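Sestel Play Kitchen Set review: the one that stayed out of the donation box

1 Jan 2026

14 comments
6 shares

I bought the Sestel set back in November after the old one (a hand-me-down with a cracked sink and no lids) finally went out with the trash. We looked at a Zovus kit first, and it was cute, but everything in it was so tiny! I wanted pieces a kid could really stir and pour with, and a few things that looked like they came out of my own cupboards.

So I ended up mixing. The Sestel pieces got added to the play food we already had, and the whole lot gets dumped on the white table pretty much every afternoon. The colander is my favorite by a mile. It's mint green plastic with a handle at each end and proper little holes, so it works for washing pretend fruit and also for actual bath water, which I found out the hard way. 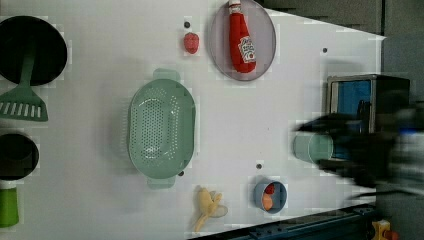 My one real gripe is storage. The box it came in was flimsy and split at the corners after 3 weeks, and I've been using an old shoe bin ever since. I also wish they'd thrown in a second spatula — mine are always fighting over the green one, and you can't buy a spare by itself. I wrote to Sestel to ask and got a form reply.

Cleanup is easy enough. Warm water, dish soap, done. I dry the black pan with a towel or it gets water spots, and I'm fussy about that.

I'd give it a solid 7 out of ten. If the spatula ever comes as a pair I'll bump that up, and I'd happily buy the set again for my niece.

Was this review helpful? 134 people said yes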